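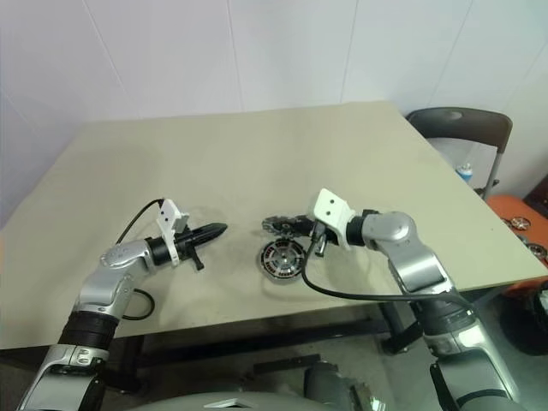
Both arms over the bench, the pointed black part in the left gripper and the toothed wheel in the right.

How to compare two sets of gripper fingers on a two-arm robot

2022-04-12

This page covers the method we use at Draseck to decide which fingers go on our two-arm bench robot. We wrote it down after a comparison in December went wrong: we had changed the fingers and the closing force on the same afternoon, and then couldn't say which one had made the difference. The test takes a morning if the parts are ready.

The examples use two finger sets. We call them Burberg and Clevine after the suppliers. Burberg fingers are stiff and have flat pads. Clevine fingers give a little and have a shallow groove down the middle of the pad. The steps are the same for any pair.

What you need

The robot, with both arms homed and the wrist cables plugged in
Both finger sets, with their screws
Three test parts: one tapered, one toothed, one flat and round
Masking tape and a fine marker
A steel rule
A log sheet, paper or spreadsheet

Pick parts you handle in real work. A tapered part tends to slide along the pads when you squeeze it. A toothed wheel touches the pads at a few points only, so it can rock. A flat disc lying on the table is the hard one, because the finger tips have to get down beside the rim without pushing it away.

Step 1. Mark the start positions

Tape down one corner piece for each part and draw the outline with the marker. The part has to go back to the same place after every try. If your table top is worn, choose a patch that is level and stay on it for the whole test.

Step 2. Check the cables

Move each arm by hand from its rest pose to the far side of the table and back. Watch the loop at the elbow and the one at the wrist. A loop that drags on the table can shift a light part before the gripper gets to it, and you will blame the fingers. Clip it up if it comes near the marked outlines.

Step 3. Set the force and speed once

Open the Wibisono controller panel and set closing force to 37 percent for both grippers. Leave the speed at the default. Save this as a profile and load the same profile for each finger set. Don't adjust it partway through, even if one set is plainly doing badly. That is a second test.

Step 4. Run the single-arm picks

For each part, run 12 picks with the left arm and 12 with the right. Each pick goes: approach, close, lift 10 cm, hold for 4 seconds, put down, open. Write one of these words in the log after each pick:

held
slipped (moved in the fingers but stayed up)
dropped
missed

Don't average anything yet. If the two arms give different results with the same fingers, stop and check the finger screws on the weaker side. We have found a loose one more than once.

Step 5. Run the two-arm hold

Have the left gripper hold the tapered part with the point toward the middle of the table, and the right gripper hold the toothed wheel. Bring them toward each other slowly and stop with a gap of 10 mm. Measure the gap with the rule. Back both arms off, bring them in again, and measure again. Do this 12 times.

This shows whether a part turns in the fingers while the arm moves. A single-arm lift often misses it, as the arm only goes up and down. Keep the disc on the table below as a height reference, but leave enough room that neither part can touch it.

Step 6. Swap the fingers and repeat

Power the grippers down before you take out any screws. Fit the second set, run the zero routine on both grippers, load the saved profile, and go back to step 4. Skipping the zero routine will make the new fingers close short.

Reading the log

Count "held" for each part separately. A total over all three parts hides too much. On our bench the Clevine fingers were better on the tapered part and the Burberg fingers were better on the disc. On the toothed wheel there was little between them. We kept Clevine on the left arm and Burberg on the right, and changed the part layout to match.

If the counts are close, look at the gap readings from step 5. A set with a steady gap is easier to program for, even when the gap is off by a millimeter or two.

Store the log with the force profile name written at the top.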